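Posted 07/05/2023

**Shop and kiosk assistant, part-time — Zillwood outdoor pool**

We need a person to run the kiosk at Zillwood outdoor pool for the coming season and to help out in the small shop at our Kudmont site when the pool is closed for weather. The job is part-time and paid by the hour. It starts as soon as we find the right person and ends when the pool is drained in November.

The kiosk is a wooden hut beside the turnstile. It sells crisps, bottled drinks, ice lollies, tea and coffee, goggles, swim caps and nappies for babies in the water. On a dull morning you may serve a handful of lane swimmers who want tea and a chat. On a hot afternoon in the school holidays the queue goes back past the changing rooms. Our busiest day last summer had 1,117 people through the gate, and most of them seemed to want something at the same time.

**What the work involves**

- Opening the hatch, putting the float in the till and switching on the urn
- Serving customers and taking cash and card payments
- Filling the shelves and racks, and checking dates on food
- Keeping the counter, floor and freezer clean
- Writing down what is running low, so the order can go in before noon
- Cashing up at close and taking the bag to the office

You will also be asked to hand out locker keys when the gate is busy. You won't be asked to do any lifeguarding, and you don't need to be able to swim.

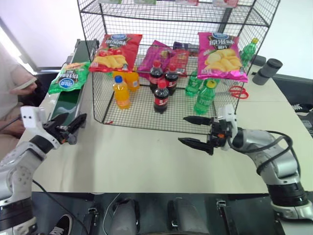

Deliveries come from Stondeo twice a week, before opening. The driver leaves them at the service gate, and it is a walk of about 300 metres to the hut with a trolley. Cases of drinks are heavy and the path slopes, so you need to be able to push and lift safely. We give training on this, and there is a second trolley if you would like to make more trips with less on each.

**Hours**

Shifts are either mornings (opening until early afternoon) or afternoons (early afternoon until close). You would normally work four shifts a week, including at least one at the weekend. The rota is made up 2 weeks ahead. Swapping is fine as long as the office is told. If the pool shuts because of thunder or very poor weather you will be offered the same hours at Kudmont, which is 2 stops further along the bus route.

**What we are looking for**

Shop or café work would be useful, but we have taken on people without any and they have done well. You need to be on time, able to add up when the till is slow, and patient with children who have not decided what they want. A food hygiene certificate is helpful. If you don't have one we will pay for the online course, and for the time it takes you.

You must be 18 or over to work alone in the hut.

**What you get**

Hourly pay is the same at both sites and is paid monthly. Staff swim free outside their shifts, drinks on shift are free, and we provide two polo shirts and a fleece — the hut is cold until the sun gets round to it. Holiday pay is added to each month's wages.

**How to apply**

Pick up a form from the pool office or the till at Kudmont, or write us a letter with your name, a phone number, any past work and the days you can't do. A CV is fine too but we don't insist on one. Mark the envelope "Kiosk".

We are reading applications as they come in and will take the advert down from the noticeboard and from the Sun café window once the post is filled. Interviews are short and held at the pool, usually in the hut itself. Please tell us when you apply if you would need a ground-floor room or a different time of day.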